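# House rules for a shared cell

When two arms work in one enclosure, most of the written guidance still treats them as separate machines. The integrator Dritness has spent the winter rewriting its own bench rules on the assumption that they are one.

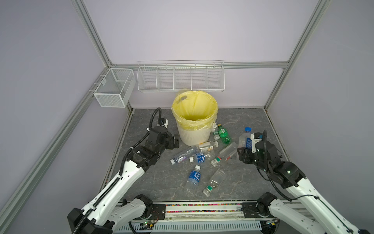
The old sheet ran to 40 clauses and dealt mainly with guarding. Joelle Nimri, who edits the new one, kept the guarding section as it stood and replaced nearly everything else. Her first change was to the definition of a safe state. Each arm used to have its own; now there is a single state for the pair, and a fault on either side stops both.

The second change concerns the shared zone. Only one gripper may be below bin-rim height over the same patch of floor at a time. The other waits at a named hold point, clear of the first arm's elbow sweep — not simply wherever it happened to pause.

Sorting bottles into a bin is the reference task. Mixed shapes are required, caps stay on, and the starting layout must be scattered by hand. Walid Saliba, who audits the benches, rejected one set of 223 runs after finding that the bottles had been laid in the same order each time.

Cables get a page to themselves. Slack is checked with the wrist at both ends of its travel, and any clip that has shifted is logged before power goes on. Liners are folded over the rim and refitted at every change of shift.

Fadi Bataineh, at the rival firm Cinside, thinks the hold point rule costs too much cycle time and would prefer a moving boundary. Nimri has asked him for logged data. Until she has it, the clause stays in the draft, and the next revision is due in December.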